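Thursday at the Fedoruk open day: two arms and a pile of clips

I went to the Fedoruk open day in Wesville mostly because it was free and because the bus from Mirby stops outside the gate. I have been to enough of these things to know how they go. You get a lanyard, you get a paper cup of coffee, and someone in a company fleece tells you that the future has arrived and is on the second floor.

The second floor, in this case, was a long room with gray carpet and a row of booths. The talk beforehand ran to 40 slides at least and used the word "effortless" more than I would like. There was a chart with 1123 on it in very large type. That was the number of practice runs recorded for the desk-tidying task since May, we were told. I asked how many of the 1123 had gone well. The answer was that it depends on what you mean by well, and then the next slide came up.

To be fair to them, they did let us get close. Each booth had a low rope in front of it and you could stand there as long as you wanted. The one I spent the most time at was the Bakix booth (Bakix is what they call the two-arm setup, and I didn't catch where the name comes from). The job is office clutter: binder clips, calculators, the sort of thing that ends up at the bottom of everybody's drawer.

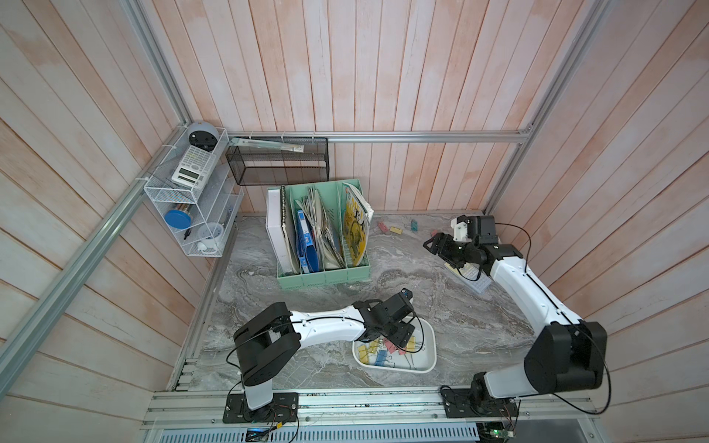 The Bakix booth, with clips in the tray and more at the back of the table.

My first thought was that they had gone to some trouble with the furnishings. Plank walls, a marble-patterned tabletop, a green file organizer stuffed with old papers, baskets and racks on the walls. It looks more like a corner of somebody's home office than a lab, and I suppose that is the idea. The guide said a plain white box would be easier on the software and would teach it less. I can believe that. I would still like to see it in my own office, where the walls are beige and the lighting is terrible.

The second thought was about the clips. Binder clips are a mean choice, and I give them credit for it. The wire handles hook into each other, and when they are heaped up in a tray you can't easily tell where one stops and the next begins. If you were rigging a demonstration to look good, you would pick foam blocks. On the other hand, a binder clip is also very hard to damage. I asked whether they had tried it with anything that breaks and was told glassware was "on the roadmap."

A man next to me wanted to know how fast it was. The guide gave a figure of 274 clips in an hour on a good day. I am no athlete, and I think I could beat that with one hand while on the phone. The standard reply is that the machine doesn't get bored, which is true, but I have never met an office with 274 loose binder clips in it, so the point is a bit lost on me.

What I really wanted was to see the two arms do something that needed both of them. That is the selling point on the flyer, after all: two arms, like a person. I stood at the rope through a good part of the afternoon session and went back again after the coffee break.

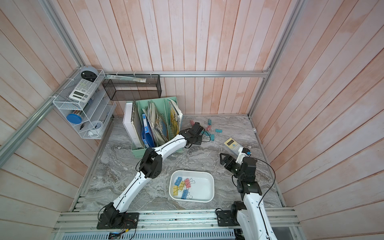
My complaint is that most of what the flyer promises could be done by one arm with a bit more patience. Picking up a clip is a one-handed job. Moving a calculator is a one-handed job too, if a slightly awkward one. When I put this to the guide she agreed more readily than I expected, and said the tasks that truly need two hands, like opening a folder and putting a sheet inside, are still being worked on upstairs. Upstairs was not part of the tour.

There was a feedback form at the end with a scale from 1 to 100, for some reason. I gave it 61. The people were friendly, they answered most of what I asked, and they didn't try to hurry anyone along. I took points off for the slides, for the word "effortless," and for the coffee.

A few practical notes if you are thinking of going to the next one. The parking lot holds 400 cars and was nearly full by ten in the morning, so take the bus. The elevator is slow. Bring a sweater, the demo room is kept cold. And go to the booths before the talk, while the rope is still quiet and the guides have time for you.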